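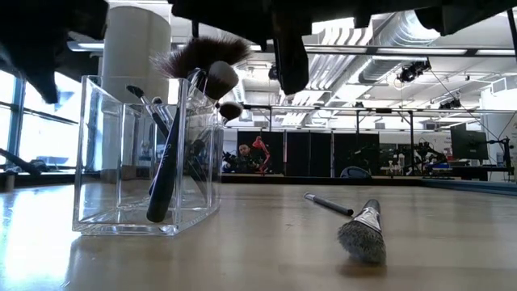
From: Niloufar Sharifi
To: Visitz members list
Date: 2018-05-18
Subject: Re: keeping brushes upright or flat?

Hello everyone,

Thank you to Shahla for starting this topic. I read all the answers, and I want to add my experience, because I did it wrong for a long time.

On April 3 Shahla Shahbazi wrote:
> I finally bought a clear acrylic box for my makeup brushes and I
> like that I can see the handles. But my big powder brush is now
> pushing against the smaller ones and the hairs begin to bend to the
> side. Also, I washed everything and put it back in the box the same
> evening. Was this a mistake? And what do you do with the wide flat
> brush? Mine does not want to stand with the others.
> Shahla

To your first question: I think the box is good, but it is too full. I had the same problem in my old apartment in Prondoncombe. A large fluffy brush needs air on all sides. If it must share, put it in the middle and let it stand higher than the others. The small pointed ones can lean in a corner, they don't suffer from it.

To the second question: yes, I am afraid it was a mistake, but not a terrible one. When the brush stands with the hair up and it is still wet, the water goes down into the metal part and makes the glue weak. I lost two good brushes this way. The head simply came off in my hand. Now I press them in a towel, form the head with my fingers and lay them on the table with the hair a little over the edge. I leave them overnight. Thick heads, like a dense foundation brush, need longer, so please touch them in the center before you put them back.

The wide flat-topped brush I always keep lying down. Hyun-seo Seol wrote here last month that she keeps hers in a drawer on a folded cloth, and I find this very practical. In the box the flat top gets pushed by its neighbors and then it makes stripes on the cheek.

One more thing about acrylic — please don't clean it with alcohol. Mine became cloudy in one corner and it never went away. Warm water, a drop of dish soap and a soft cloth are enough. I do it every three or four weeks, when I see powder on the bottom.

Does anybody know if the shop Fallahi in Trindidport still sells the taller box? I would like one for long handles only. Ga-eun, I think you bought yours there?

Best wishes to all,
Niloufar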